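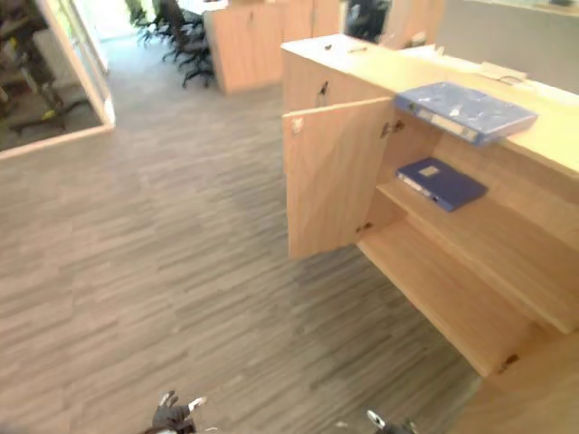
Figure 3. Cabinet with its door open and a ring binder on the middle shelf.

4.2 Where the paper goes

Every office in our study had a filing policy. Most of them also had a filing habit, and the two had rarely met. The policy at the Betlow site ran to 46 pages and was itself kept in a ring binder, which took our team most of a morning to find.

We asked staff at three firms (Ilness, Betlow and Kowalchuk) to fetch a named document from storage while we kept time. Each firm was given 20 requests, drawn from its own index of active records. A request was scored as a success if the right document reached the desk within six minutes. We had first planned on a shorter limit, but the pilot at Puscombe in January persuaded us to be kind.

Success was highest at Kowalchuk, the firm with the oldest index and the fewest rules. Its staff seldom looked at the index at all. They went straight to a shelf, and when asked how they knew which one, they tended to look at us with some concern. At Ilness, where each binder carries a printed code and each code is explained on a second sheet, people read the first sheet, read the second sheet, and then asked the person at the next desk.

This fits the idea of place memory set out in Section 2. People remember where they last put a thing far better than what they agreed to call it. Closed storage weakens the effect a little, as a door hides the spines, but the loss was smaller than we expected. Labels helped new staff a good deal. Among long-serving staff they seemed to serve mainly as decoration, and several described records that had been moved years earlier.

Two limits should be noted. The firms chose their own indexes, and an index that claims to be 100 percent complete is usually the work of an optimist. We also could not time searches that staff declined to begin. There were a few of these at Betlow, all for the same set of lease records, and the reply in each case was that the lease records were best left alone. We scored them as failures, although the staff involved did not see it that way.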